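Predeck Online League: Notice of Changes for the Spring Season

Registration for the spring season of the Predeck Online League opens in January. Places are limited to 300 players across the Rendton and Edet divisions, and returning members who confirm early will keep their current division.

Ranking points

The points table has been revised following a review led by Adesuwa Oyewole, Director of Competition. A division title will now carry 485 points, up from 375. Points earned last season remain valid until the first round of the playoffs. Matches abandoned before the ten-minute mark will be replayed with the same character selections.

Players are reminded that a disconnection must be reported to the match official through the league lobby. Reports sent by private message will not be considered. A player who leaves two matches in one season without notice will be moved to the reserve list.

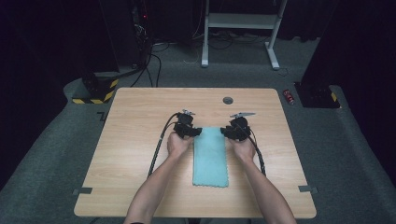
Character restrictions

Newly released characters may not be selected in ranked play for the first two weeks after release. The restriction applies to both divisions and to the Buken Cup qualifiers. Alternate costumes are permitted, except those that change the visual effects of an ultimate ability.

Conduct in match chat

Members voted to keep all-player chat open during matches, with 1,495 votes cast. The current conduct rules remain in force. Appeals against chat penalties should be addressed to Lihua Lu, Player Relations, and must include the match number and the name of the account concerned.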